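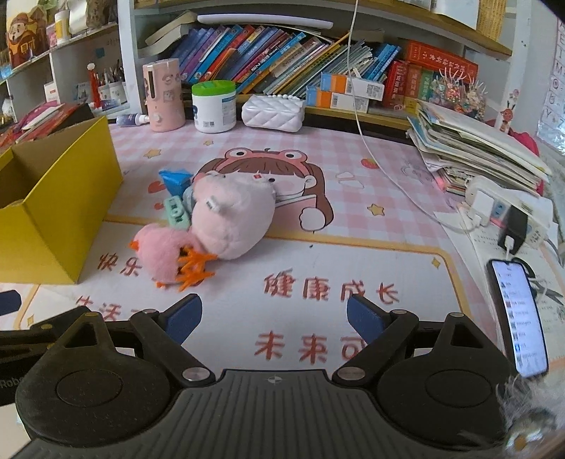
4 min read

The Desk That Stays Put

By Nadja Kaufmann
February 20, 2019

I did my homework at the kitchen table until I was twelve, and every night at six I had to clear it off for supper. So when my daughter got a desk of her own last August, I may have been more excited than she was!

It came from a school sale in Clendside and cost us 42 dollars, with a drawer that sticks and somebody's initials scratched under the lid. We carried it up the stairs in the rain. By the next morning it had stickers, a jar of pens, two library books and a rock.

I love what kids do with a surface that belongs to them. In Samach I visited a family with three children and one long plank along the bedroom wall, split up with colored tape. The youngest had the smallest piece and had filled every inch of it — paper frogs, mostly, and a calendar turned to the wrong month. Her brother kept his part bare except for a lamp. He told me he liked to see the wood.

Desk mats have become a big part of all this, and I'm glad. The cheerful printed kind, with cartoon characters and good wishes for growing up healthy and happy, wipe clean and make a plain table feel like a place. My daughter has swapped hers with a friend twice already (they have a system, which I don't follow).

Height matters more than looks, of course. Feet should rest flat on the floor or on a box, and elbows should sit level with the top. We used an old phone book from Caton under her feet all winter, and it worked beautifully. She has just outgrown it, so the phone book now holds up the lamp.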